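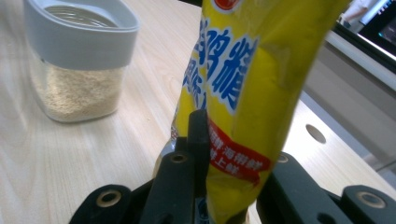 A yellow plastic package with a red stripe that promises the taste of kelp.

My grandmother made her soup with a bone, an onion and the whole afternoon. I make mine in 20 minutes after work, and for many years I was ashamed of this. Then I moved to Lanholm, where I rented a room above a small grocery, and I started to read the shelves.

Every kitchen I know has its shortcut. In my mother's house it was a cube in silver paper, hidden behind the flour when guests came. My neighbor on Lamont Street keeps dried mushrooms in a jar and grinds them to a powder, two spoons for a big pot. She learned it from her aunt, who cooked for over 80 people at a time in a school.

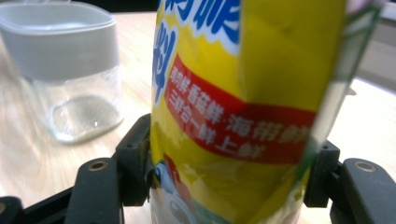

Photo: Rocío Villalobos

Chicken, mushroom and seaweed are old friends in the pot. Dried kelp gives a deep taste to water even without meat, and dried shiitake does the same in its own way. When they are together, the soup seems to have cooked longer than it did. A cook in Japan or in the south of China would find this very ordinary – for me it was news.

I still make the long soup, mostly in winter. But in July, when the kitchen is already too hot, I put a little powder in the water, add noodles and an egg, and eat by the window. My grandmother would taste it, I think, and ask for the salt. Then she would want to know what I paid for the egg.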